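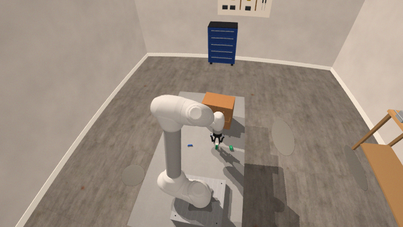 ¿Cómo aprende un robot a hacer una tarea?

Mirando lo que hace una persona y guardándolo todo. Alguien mueve el brazo del robot, con las manos o con un mando a distancia, y el ordenador apunta cada movimiento. Luego el robot intenta repetirlo. Al principio le sale regular, como cuando tú empezaste a atarte los zapatos.

Imprimir | Enviar por e-mail

Octubre de 2018. Página para lectores de 8 a 12 años. Texto: Aba Kpodo

Vamos rápido, que hay mucho que contar.

Un brazo robot no sabe nada cuando sale de la caja. Nada de nada. No sabe qué es un cubo, ni qué es una mesa, ni que las cosas se caen si las sueltas. Antes se le escribían las órdenes una por una: sube, gira, baja, cierra. Y si movías el cubo un poquito, el robot cerraba los dedos en el aire. Un desastre.

Por eso ahora muchas veces se le enseña con ejemplos. Cada ejemplo se llama demostración. Palabra larga, pero fácil: es hacer la tarea delante de alguien para que la vea.

Dos maneras de enseñar

Con las manos. Coges el brazo y lo llevas tú. Hasta el cubo, abajo, cerrar los dedos, arriba. El robot se deja llevar y va notando cómo se doblan sus articulaciones (los codos y las muñecas, vamos). Es como cuando un mayor te coge la mano para que escribas la letra g. Lo malo: hay que estar al lado, y los brazos grandes cansan.

Con mando a distancia. Aquí no tocas el robot. Mueves una palanca, o unos botones, o un aparato con forma de bolígrafo, y el brazo te sigue. Puedes estar en otra silla o en otra ciudad. A esto se le llama teleoperación. "Tele" quiere decir lejos, como en televisión y en teléfono.

¿Cuál es mejor? Depende de la tarea. En el taller Brendent, donde yo ayudo por las tardes, empezamos en enero con las manos y luego nos pasamos al mando. Con el mando costó más al principio. Los dedos del robot no sienten como los tuyos, y tú desde lejos tampoco notas si estas apretando mucho.

¿Y si el robot no es de verdad?

También se puede practicar en un simulador, un mundo dibujado por el ordenador, parecido a un videojuego. Hay robot, hay mesa, hay suelo, hay sombras. El mando sí es de verdad. El nuestro se llama Prukden y el simulador Skendulen (no preguntéis de dónde salen los nombres).

Ventajas: no se rompe nada. Si el brazo choca con un armario, se pulsa reiniciar y todo vuelve a su sitio. Además se puede cambiar el punto de vista. Desde un lado se ve muy bien a qué altura está la pinza, que es justo lo que cuesta ver desde arriba. En la mesa simulada hay un mueble de madera con pomos, y la pinza puede quedarse en el aire cerca de él, a la altura de la parte de arriba, con una cosita verde mucho más abajo. ¿Le falta mucho para llegar a la mesa? De lado se contesta enseguida.

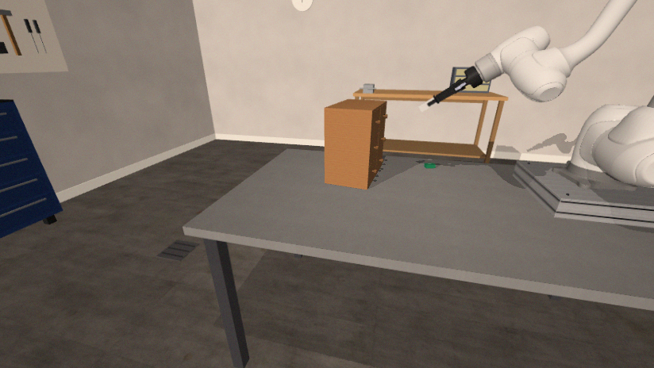 Qué se guarda en una demostración

Más de lo que parece:

- Dónde está cada articulación del brazo, muchas veces por segundo.
- Si la pinza está abierta o cerrada.
- Las imágenes de las cámaras.
- Lo que hizo la persona con el mando.
- Una frase que dice cuál era la tarea. Por ejemplo, "coge el bloque verde".

La frase importa mucho. Imagina una mesa con dos cosas verdes y una azul. Si solo dices "coge eso", ¿qué es eso? El robot necesita que la frase y el movimiento vayan juntos. Si la frase dice azul y la persona coge verde, aprende mal. Culpa nuestra, no suya.

Cómo se hace, paso a paso

1. Se coloca todo en la mesa. Cada vez un poco distinto. Si el bloque está siempre en el mismo sitio, el robot se aprende el sitio y no el bloque.

2. Se dice la tarea y se empieza a grabar. La pinza arranca abierta y en alto.

3. Se baja hacia el bloque. Despacito. Esta es la parte difícil, aquí se equivoca todo el mundo. Primero se pone la pinza justo encima, luego se baja recto. Si vas en diagonal empujas el bloque y hay que perseguirlo por la mesa. Fíjate en la sombra de la pinza, ayuda a saber si estás cerca. Cuando los dedos llegan a los lados del bloque, se para un momento.
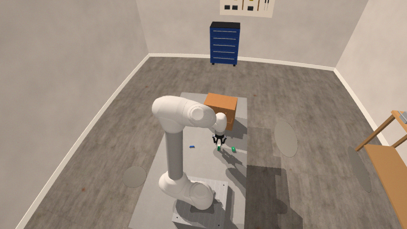
4. Se cierra la pinza. Sin prisa. Luego se espera un poco antes de subir, para que quede bien agarrado.

5. Se levanta y se lleva a donde toque. Se suelta desde abajo, que desde arriba rebota.

6. Se para la grabación. Y se mira si ha salido bien. Las malas se apartan, aunque a veces se guardan en otra carpeta porque de los fallos también se aprende.

7. Otra vez. Y otra. Y otra.

¿Cuántas veces?

Para una tarea sencillita nosotros hicimos 20 demostraciones. Valieron 17. En las demás se nos escapó el bloque o alguien soltó el mando para rascarse la nariz (fui yo). Para tareas complicadas hacen falta muchisimas más. Cada una nos duraba alrededor de 2 minutos, y al final acabas con los dedos tiesos.

¿Y después?

Después le toca al ordenador. Mira todas las demostraciones y busca lo que se repite: cuando el bloque está aquí, la persona mueve el brazo para allá. A eso se le llama aprendizaje por imitación. Cuando termina, se pone el bloque en un sitio nuevo y se deja al robot solo. Nadie toca el mando. Momento de nervios.

A veces acierta. A veces se queda parado en el aire, como pensando (no piensa, es que no ha visto nada parecido y no sabe por dónde tirar). Entonces se graban más ejemplos de ese caso y se vuelve a probar.

Pruébalo en casa

Juego Boateng, lo llamamos así en el taller. Hacen falta dos personas, una venda para los ojos, unas pinzas de cocina y una pieza de construcción.

El que hace de robot se tapa los ojos y coge las pinzas. El otro es el operador y solo puede decir: izquierda, derecha, delante, atrás, arriba, abajo, abre, cierra. Nada de "un poco más" ni de "ahí no, ahí". Hay que coger la pieza y meterla en un vaso de plástico.

Después se cambia: ahora el operador no habla y lleva al robot de la muñeca. ¿Con cuál se tarda menos? Apuntadlo y repetid la prueba con la pieza en otro sitio.

Palabras para recordar

Articulación: parte por donde el brazo se dobla o gira.
Pinza: la mano del robot. La de nuestro brazo es negra y con el resto blanco se distingue bien.
Demostración: una tarea hecha por una persona y grabada.
Teleoperación: mover un robot desde lejos.
Simulador: programa que imita el mundo de verdad para practicar.

Imprimir esta página | Enviar a un amigo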